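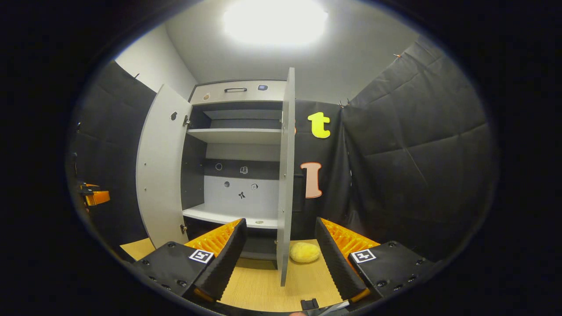 Bench 2, cabinet doors open, fingers wide on the yellow ball.

September, 4:40 p.m.

Budget sheet is due to Ye-ji Yeon tomorrow and I have rewritten the gripper section again. Current state follows, so that I stop reopening the same questions.

Hand-held units. We have two working and one for parts. The plan asks for 7 in total, so five to buy. Brovalberg quotes 334 per unit with fingers and housings, without the orange pads. Pads are a separate line and I had left them off the August version entirely. Added now at 14 pairs. The ridges wear at the tip first, and a worn pair slips on anything flat before it slips on anything soft, so the sponge ball is a poor test of pad condition. Note to self: use the door edge.

Markers. Each finger housing carries one square marker. We print these ourselves and the cost is nothing, but the time to mount and check them is not, and the sheet has no row for labor under an hour. Folded it into calibration.

Arm. Won and Grorkgate both meet the reach figure on paper. Won is cheaper and wants payment up front. Grorkgate includes the mounting plate and a second controller cable. The cabinet is what decides it for me. With both doors open, the right one comes down past the table surface, and the wrist has to get around it to reach the lower shelf. I want a reach drawing from each firm with the doors at this angle. Asked both this morning. Grorkgate answered with a brochure.

Cabinet. Keep it. A second one was in the draft for the Olo bench and I moved it to next year. The stickers on the back wall stay where they are until the drawings are in.

Padding. No change, no cost.

Still open: whether spare fingers count as equipment or supplies. Ye-ji says supplies under the old form and has not seen the new one. If equipment, they need a serial number, and they don't have one.

5:25 p.m. Sheet saved with the arm row blank. Need to call Won about the payment terms before lunch.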